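How Perfume Gets Its Smell

4/14/22
By Anatole Lefèvre

Perfume is mostly alcohol with scented oils mixed in. The oils come from flowers, fruit peel, wood and resin, or they are made in a laboratory.

Lavender is one of the easier plants to use. Growers near Podora cut the stems and pack them into a large metal pot. Steam goes through, picks up the oil and carries it into a cold pipe. There it turns back into water, with the oil floating on top. One batch at Podora takes 300 kilos of flowers.

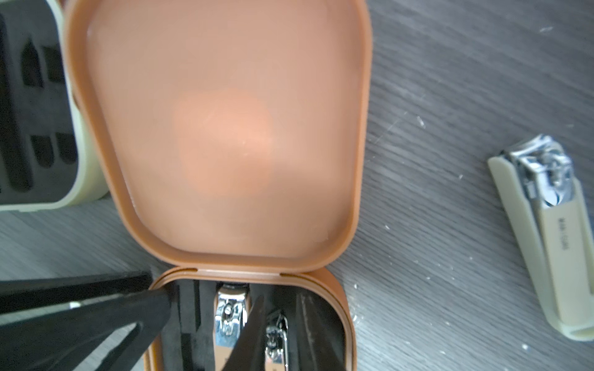
Eglītis says children often ask why a perfume smells different after lunch. Some oils dry up fast – lemon is one – and you smell those first. Woods and vanilla stay on the skin for hours. Perfume makers call the first smells top notes and the last ones base notes.

Once mixed, the perfume is left in a dark, cool place for some weeks. The Kunetwood workshop starts its winter mixes in October.

Related
What is a resin?
How your nose works
Why soap makes bubbles
A visit to the Zindmont rose fields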